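Segmenting touching blocks, part two

14/02/2024

I spent most of this week on the perception side of the pushing setup. The planner has been fine since I moved it over to Twal. What kept failing was the step before it, where the camera image gets turned into a list of blocks with positions.

The old code did a color threshold and then took connected regions. That works when the blocks are spread out. Push them into a clump and two blocks of the same color can come back as one big block, with a center that sits on neither of them. The planner then picks a push direction for an object that doesn't exist.

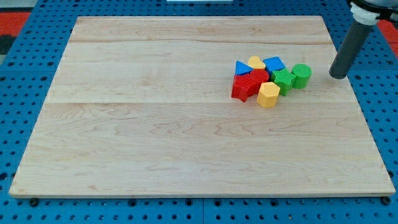

I tried a watershed split first. It was OK on the round shapes and bad on the star, which it liked to cut into pieces. Darcy Caron suggested I stop trying to split regions and fit the known outlines instead. The set of shapes is fixed and I already had the outlines in a file, so this took an afternoon. For each color I now fit both shapes of that color at once and keep the pair of poses with the lowest error.

The side faces were the other problem. From an angled camera you see the top of a block plus some of its side, and the fit gets dragged toward the camera. I weight the top face higher now, using brightness, and that removed most of the offset.

I ran it on 1000 saved images. The old code got the block list wrong in 122 of them and the new code in 2. Both of the bad ones have the star off by 180 degrees, which should be impossible with its points, so I suspect my angle wrapping.

It's slower than before but still fast enough for one push at a time. Hüsnü Kocabaş wants to run it inside the control loop in March, and for that it will need tracking between images. The code is in the Brirken repo under fit_pairs. The old threshold settings still load if you have them.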